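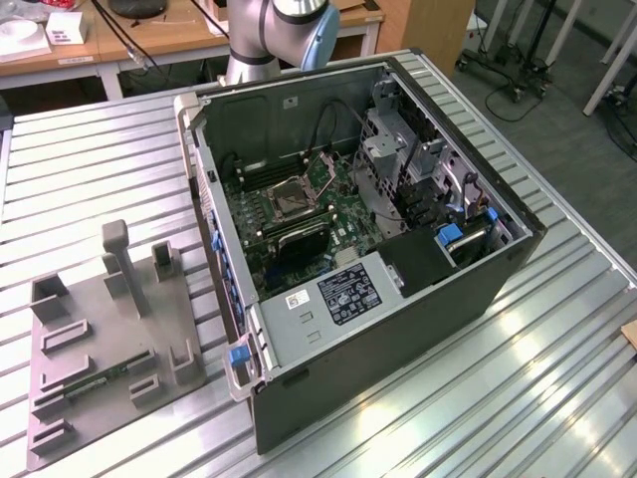 A tower on the bench, side panel off, processor socket empty.

About Skedura

Hi, I'm Roos, and I take old desktop computers apart for a living! I also put them back together (most of them, anyway), and in between I answer the phone, order the thermal paste and lose the good screwdriver. If you've emailed us in the past few years, it was probably me who wrote back.

Skedura is a small repair and refurbishing shop for desktop towers. Big boxy ones, mostly, the kind that sat under a desk in an office or a school lab until somebody decided they were too slow. We buy them, or people give them to us, or they bring in their own and ask if there's any life left in it. Usually there is. A tower is a wonderful thing to work on because somebody designed it to be opened, and I get a little thrill every time a side panel comes off and I see what's under it.

How it started

I was working in the office at Kuipers, a printing company, and one August they replaced all the computers in the building. The old ones were stacked in a hallway waiting for the recycler. I asked if I could have one, and then I asked if I could have the rest of them, and my boss said yes so fast that I should have been suspicious. They filled my garage. My car lived on the street that whole winter.

I knew a bit about computers but not much, so I learned by doing, and by ruining a few things. I bent the pins in a socket the very first week. I put memory in the wrong slots and spent an evening convinced the board was dead. I broke the tab off a drive tray, glued it, and broke it again. But I also got a good pile of those towers running, and sold them to neighbors and to a couple of friends' kids who were starting college, and people kept asking for more.

Teun Mertens joined me when the garage got silly. He had a van and endless patience with stuck screws. His brother Ruben came after that, and then Ruben Van den Broek, so yes, we have two Rubens, and yes, if you call and ask for Ruben you will get whichever one is closer to the phone. Karlijn Van Wijk runs the sales side and the website, and she's the reason this page finally exists (she asked me for it last spring, sorry Karlijn).

Where we work now

We moved out of the garage and into a proper unit, 3000 square feet with a loading door and terrible heating. The front part is the counter and the shelves of finished machines. Behind that is storage, and then the bench area, where I'd happily spend the entire day if nobody ever needed an invoice.

The tables are metal with slots running along them, and we lay the towers down flat on their sides to work on them. I used to stand them up and reach in, and my back still remembers. Lying down, the board is facing you, you can see where the cables go, and a dropped screw lands somewhere you have a chance of finding it. Small parts get a place of their own off to the side. We're big on holders and slots for things. I've spent too much of my life hunting for a memory module that turned out to be under a sandwich bag.

What happens to a computer when it comes in

First it gets a tag and a look over on the outside. Dents are fine, we like a case with some history. Then the side panel comes off and the dust comes out, and if the thing lived on a carpet near a cat, there is a LOT of dust. We do that part near the loading door.

Any drive in it is wiped or destroyed before anything else is done with the machine, and you get a slip of paper saying which. If you want the drive back, just say so when you drop it off and we'll put it in a bag for you. People forget to ask and then call me in a panic, so please, please ask!

After that we decide how far to go. Some towers only need a cleaning and more memory. Others get stripped further: cooler off, processor out, everything checked. Parts from a machine that can't be saved go on the shelf and end up in one that can. I love cases with plastic latches and clips where you'd expect screws. You pop a colored tab and the card or the drive comes loose, and whoever drew that on a computer screen years ago deserves a nice lunch from me.

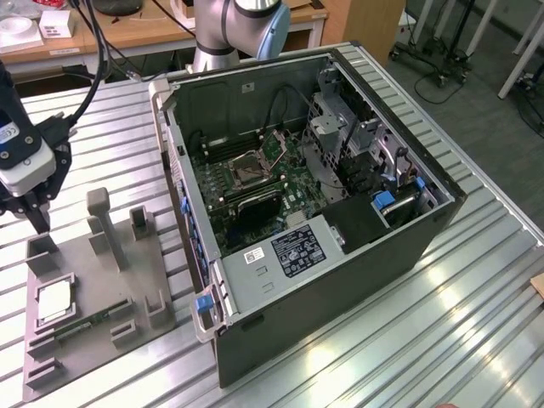 Ruben Mertens thinks I make this job sound far too relaxed, and he has asked me to put in that a bare socket should never be left open longer than it has to be, that you hold a processor by its edges, and that if it doesn't drop in under its own weight then it's facing the wrong way and you should stop. He'd also like it known that pressing harder has never once helped.

He's right, of course. He's also the one who fixes what I press on.

Memory is the friendlier part. If you bring in one computer and ask me what to spend a little money on, I'll nearly always say memory first, and a solid state drive if it hasn't got one. You can leave the processor alone in most home machines and be perfectly happy. I'd much sooner sell you one small stick and see you come back in three years with the same tower than sell you a whole new one today, and Karlijn has given up arguing with me over it.

When everything's back in, the machine runs overnight with a test program going. It goes up on the shelf once it has made it through that without a hiccup. If it crashes, it goes back to the bench with a sticky note on it, and the sticky notes get ruder the more times it comes back.

Who we do this for

All sorts of people. Families who want something for homework. A man who only plays one flight simulator and wants it to look nice. Small offices that need four of the same model so that the cables and the spares all match (we can do that, though it may take a few weeks to find them). We set up the whole reading room for Plimedach, the after-school program down the road, and I still go by there on the way home sometimes to see if the machines are behaving.

We also sell single parts over the counter: memory, power supplies, drive trays, cages, odd brackets, the plastic corner piece that snapped off your front panel. If you have the model number of your case, bring it. If you don't, bring a picture of the inside, and if you can't get the inside open, bring the computer. I don't mind at all.

What we don't do: laptops, phones, printers. I know, I know, I came from a printing company. Laptops are all glue and tiny ribbon cables and I get grumpy. Wodex, two doors over from us, takes laptops and is very good with them, so I'll walk you there myself if it's quiet.

If something goes wrong

Every tower we sell has a year's warranty, parts and labor. Bring it back in whatever state it's in. You don't need the box and you don't need to apologize for having opened it, I would have opened it too. If a part died we'll swap it, usually while you wait, and if it's going to take longer we'll lend you a machine off the shelf.

Older parts do get scarce. There are a couple of models I've stopped buying because I can't find a decent power supply to fit them anymore, and if you own one of those I'll tell you so before you spend anything on it.

Come see us

The counter is open in the afternoons, and mornings are for bench work, though if the lights are on you can knock. Park around the back by the loading door if you're carrying something heavy and one of the Rubens will come out with the cart. Donations are welcome at any time we're open. Towers only, please, with or without the side panel! I have plenty of spare panels and very few of them match anything.

And if you'd like to watch your own computer get opened up, tell us when you book and I'll find you a stool. Kids are welcome too, as long as they keep juice boxes away from the bench.

Roos Michiels
Skedura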